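Home | About | Research | Publications | Vacancies | Contact

Call for Participants: Business Expectations Panel, Fivilgate District

12 Nov 2018

The Rodel Institute for Regional Economics invites owners and managers of small and medium-sized firms in the Fivilgate district to join its new Business Expectations Panel. The panel will record how firms see prices, wages, orders and borrowing over the coming year. Its results will be used in the Institute's forecast of output and employment for the district, which has until now relied on tax returns and on national surveys containing very few local answers.

The Institute wishes to recruit 500 firms. Interviews will begin in January and the panel will run for eight quarters.
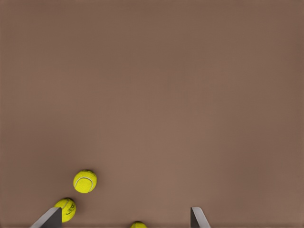

Kyu-ri Ji writes that the pilot questions on wages were clear, but that those on credit were hard to answer for a firm with no bank loan, and asks whether such firms should still apply. They should. The credit section has been rewritten, and a firm that does not borrow may now pass over it entirely. Firms which finance themselves from savings or from family funds are under-represented in existing surveys and their applications are particularly welcome.

Who may apply

Applications are open to any firm that has its main place of business in the district, has traded for at least two full years and employs no more than 80 people. Sole traders may apply. Branches of larger companies may not, unless they keep their own accounts and set their own prices. Applications are sought from all trades, including retail, building, transport, farming, light manufacturing, catering and personal services. Firms in the Grusgate ward are asked to state their ward on the form, as figures for that area will be published separately.

The person answering should be the owner or a member of staff who takes part in decisions on pay and prices. The same person should, where possible, answer in every quarter.

What is involved

Each participant will complete a questionnaire once a quarter, online or by telephone. It takes around 20 minutes. Most questions ask whether a figure is expected to rise, fall or stay the same over the next three and twelve months. Exact turnover is requested once a year only, and may be given as a band.
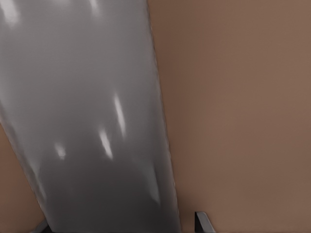

Participants will also be asked whether they are willing to attend one group discussion a year at the Institute's offices in Carré House. Attendance is optional and has no bearing on membership of the panel. Travel costs within the district will be repaid on production of a receipt.

Payment and reports

A payment will be made to each firm for every completed questionnaire, by bank transfer, within one month of the closing date for that quarter. The current rate is given in the information sheet. Participants will receive the quarterly report one week before general release and are asked not to pass it on during that time.

Confidentiality

Answers will be stored under a reference number, and names and addresses will be held apart from them. No result will be published where it could identify a single firm. Participants may leave the panel at any time by writing to the Institute, and may ask for their earlier answers to be removed.
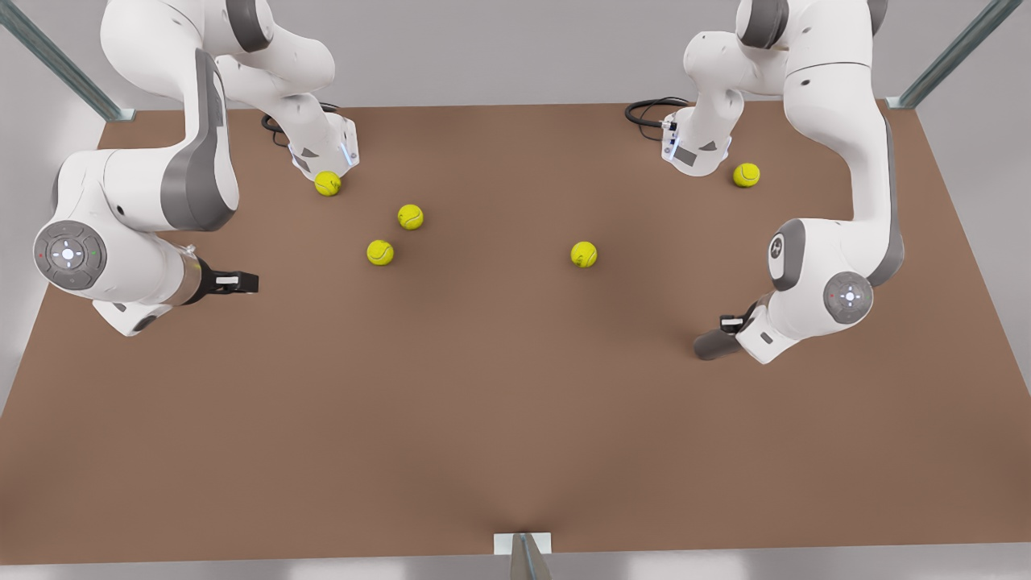
How to apply

Application forms and the information sheet may be obtained from the front desk at Carré House or requested by post. Completed forms should be marked "Panel 529" and addressed to Vlastimil Šimko, Survey Office, Rodel Institute for Regional Economics, Carré House, Fivilgate. Forms must arrive before the end of the year. Applicants will be told of the outcome in writing before the first interviews take place, and firms not selected may ask to be placed on the reserve list.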